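Notebook, garment folding / handheld demos to policy
September, Sovdale room, entry kept by Anika P.

Morning

Picked up where Bheki left off. The open items from his page were the time offset between the two grippers, the fisheye mask, and the jaw width signal that drops out. I took the first two. Gert has the third and wants to be left alone with it until he has a clean log.

Time offset first. Both hand units write their own clock and we align afterward from the tap at the beginning of each session. The old alignment script looks for the first spike in the accelerometer and trusts it. In 12 of the recordings the first spike is somebody setting the unit down on the bed frame, so left and right end up shifted against each other for the whole session. The replay looks fine if you only watch one hand. Watch both and the right jaw closes on a sleeve before it gets there.

Changed it to cross-correlate a window after the start marker and take the best peak only if the second best is well below it. If it isn't, the session goes in a reject list and a person looks at it. Reran on all 300 sessions. Nine went to the reject list, I fixed seven by hand and threw out two. Committed to Trultard on the align branch, not merged. Nandi to review.

Wrote a small check so this doesn't come back: for every session, print the offset and the peak ratio into the summary file. Bheki asked for a plot too. Later.

Mask and keypoints

Next was the mask. We had been using one circle for both cameras, centered on the image. The lens on the left unit sits a few pixels off center and the black corners were leaking into the crop along one side. The segmenter was calling that strip "dark garment", which then pulled the grasp proposals toward it. Now each camera has its own circle in the calibration file. Lindiwe fitted them from a white card and it took her less time than it took me to find where the old constant was defined. (It was in two places. Deleted both.)

With the mask fixed I went back to the keypoint model on jackets. This is the worst class we have. T-shirts are fine, pants are fine, zip jackets lose the hem and swap the cuffs. Pulled up the pale jacket with the black collar and went through it with the overlay on, then off.

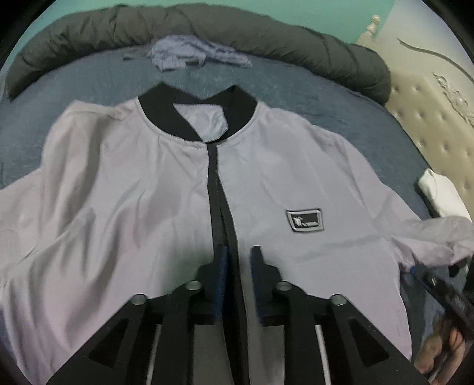
Notes from the jacket session

1. Collar is found every time. High contrast against the body, no surprise.
2. The placket gets labeled as an outer edge once it splits into two dark lines. The model seems to think it is looking at two garments side by side. Labeling guide says nothing about open plackets. Needs a rule. My proposal: trace both edges, same class, and let the planner pair them.
3. Hem point is predicted even when the hem is outside the view. We never trained a "not visible" output for hem, only for cuffs. Easy to add, labels have to be redone for jackets only.
4. Deep creases on the left panel score almost as high as real edges. Tried a bigger smoothing kernel, lost the chest badge and part of the collar seam, put it back.
5. Our own jaws hide the lower part of the placket when the hand is low. A static jaw mask won't do because the linkage moves with width. Should render the mask from the width reading, which means waiting on Gert.

Asked Lindiwe whether she wants the badge as a keypoint. She said no, most jackets don't have one and it will only teach the model to hunt for it. Agreed.

After lunch

Gert has his clean log. The width dropouts line up with the recorder flushing to disk. The encoder is okay and the serial buffer was overflowing for the length of the flush. He moved the reader to its own thread and made the buffer bigger. 70 minutes of continuous recording with no gap. He wants one more long run before calling it done, and I want the fix on both units before anybody records again, so it's going on tonight.

With width working I could do the jaw mask. Took the linkage drawing, reduced it to four links per side, and projected it through the fisheye model. Fits well when the jaws are wide apart and drifts toward the tips as they close. Probably the pad thickness, I left it out. Will add.

Then the "is there something to fold" gate. The policy should not start a fold unless the work area in front of the hands has a garment in it, and on this bed there is always other cloth in view. The rolled quilt at the back is the main offender. It is cloth, it is puffy, it has edges, and the old gate fired on it 600 frames out of a test set where the right answer was "wait" for all of them.

Went to a two-part gate. Part one: project the work area onto the mattress plane and ignore everything beyond it. Part two: inside the work area, ask for a segment that stands out from the sheet by texture, with sheet creases counted as sheet. Part one needs the mattress plane, and I get that from the headboard side plus the hand pose at the start tap. Checked it by eye on frames where the middle of the sheet is clear and the other things are still around it.

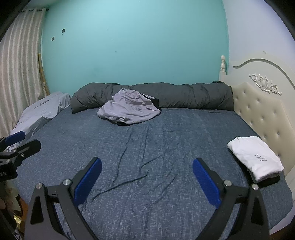 The gate now says "wait" on nearly all of that set. What remains is mostly long creases near the hands, where the sheet shading is strong enough to look like the edge of a thin shirt. I could raise the threshold but then we miss real thin shirts, and a missed start is worse for us since the operator has to nudge the garment and try again. Leaving the threshold where it is and adding a short hold — the segment has to persist while the hand moves before the gate opens. A crease shading changes when the view shifts and a shirt edge mostly doesn't. I haven't tested this properly, only on the few clips I had open.

Bheki came by and pointed out that finished stacks will sit inside the work area if the operator places them low. True. The gate has no idea what "already folded" is. For now the planner keeps a list of places where it released something and masks those out. It is a hack and it breaks if a person moves the stack. Nandi thinks a folded / unfolded flag on the segmenter is a day of labeling. Put it on the list under the placket rule.

End of day

Nandi reviewed the align branch. Two comments, both fair: name the reject list after the session and not the date, and don't swallow the exception when the tap is missing. Fixed, merged.

Training restarted on the Ngcobo machine with the new masks and the realigned sessions. The old checkpoint is kept as trivcombe-prev so we can compare on the same clips. Don't delete it, it is the only one with the old crop.

To do
Pad thickness in the jaw mask (me)
Jacket relabel, hem visibility and placket edges (Lindiwe, after the guide is updated)
Long run on both units with the new reader (Gert)
Offset plot (me, Bheki will ask again)
Hold time for the gate, try it on the whole wait set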